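Plisberg Print Room - Paper, Color and Small Objects

Gallery page, posted Thursday, September 23, 2021

The print room at Plisberg has a long wall of windows on the street side and a storeroom at the back. We teach bookbinding, simple relief printing and paper folding to adults, mostly in the evenings. Most of what we own was bought secondhand or left to us when the Ishida bindery closed its workshop on Plenach Street. This page collects notes from the April open days, along with some things people asked us to write down.

The theme for the open days was red on white. Elīna Zariņš picked it. She wanted people to see how much a plain surface changes when one strong color is set down on it, and she wanted them to try it with flat, ordinary things before touching any ink. Participants moved objects around on a table until they had an arrangement they liked, then made a pencil layout from it. The layout became a two-color print in the second session.

Entries are arranged by table. Names are given where people said they wanted them.

Table one - Cut shapes
Haruna Yoshida worked with cut paper only. Her layout had a single strip running down the left side and a lot of open space. She printed it on the cream stock and again on the gray, and kept the gray one.

Table two - Folded work
Masaru Tsuji taught the folding group. The group made a four-page folder with a colored band around the middle. The band was cut from offcuts of book cloth. The cloth frays if it is cut with scissors, so use the knife and a steel rule.

Table three - Lettering
Nanami Noguchi set one word in the largest wood type we have and printed it very lightly, so the grain shows. She used less ink than the rest of us would have. The second pull was better than the first and is the one in the window.

Table four - Objects on white
We used a white table with a white cloth hung behind it. With the background taken care of, people could concentrate on spacing. The objects were kept flat on purpose. Tall things throw long shadows and people start drawing the shadows.

Akihiko Nagano looked after this table on both days. His instructions were short: put down one round thing, one straight thing and one thing at an angle, and leave the rest alone. Several people wanted to add more. He let them, then asked them to take something away again.

Red and orange next to each other gave the most trouble in print. On the table they are easy to tell apart. In ink, the orange moved toward the red as soon as it went over a warm paper, and we ended up mixing it with more yellow than anyone expected. The mix that worked is written on the card inside the ink cupboard door.

White paper on a white table was the other thing people kept coming back to.
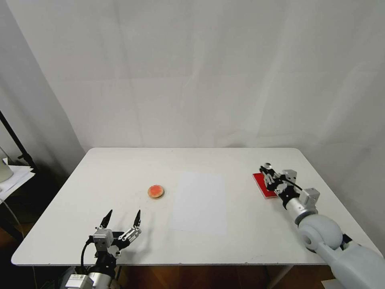 A sheet like that hardly shows unless the light comes from one side, and it still takes up room in the layout. In the prints we handled it as a blind rectangle, pressed without ink. Dampen the paper first and use the thick felt. A dry sheet will not hold the edge.

Notes on materials

Paper: the smooth white came from Skamex, in packs of 200 sheets. It is fine for layouts and first proofs. It is too thin for blind pressing, so buy the heavier weight if you want to do that at home.

Ink: oil-based red, yellow and a transparent base. We clean up with vegetable oil and rags, then a little soap.

Cloth backdrop: steam it the day before and hang it from the top edge. Soft folds are fine for this kind of exercise. Hard creases catch the light and people notice them.

Table: wipe it down between groups. Pencil comes off with a damp sponge. Old scuffs stay where they are.

The finished prints are in the flat drawers beside the door and can be looked at during opening hours. Please wash your hands first, and put each sheet back in its folder. If you left a print to dry and have not picked it up, it is in the bottom drawer with your name on the back.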